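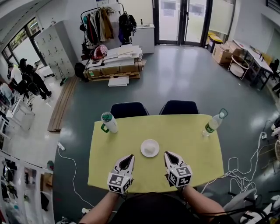 Print this page | E-mail this page

How to Set a Table for a Light Snack

By Odette Perrin
Thursday, October 31, 2019

A small table is enough for a snack if you keep it simple.

1. Shake the cloth outside and lay it over the table. Pull the corners until the overhang is even. A pale cloth shows crumbs, so keep a damp rag nearby.

2. Put drinks at the far corners — a lidded tumbler on one side, a capped water bottle on the other. Stand the bottle up once people sit down.

3. Use a small plate for a single roll or dumpling. A dinner plate takes up too much room. Set it toward the middle and move it closer when you are ready to eat.

4. Warm dumplings in a covered steamer over simmering water. Mine take 14 minutes from the freezer. Plain rolls can go on the plate as they are.

5. Pull the chairs out far enough to sit, and move any loose cables off the floor first. Coats go on the rack, never on the chair backs.

6. Afterward, lift the cloth by its corners and shake it again. Wash it warm and hang it up to dry. Iron it only if you have company coming.

E-mail this page | Print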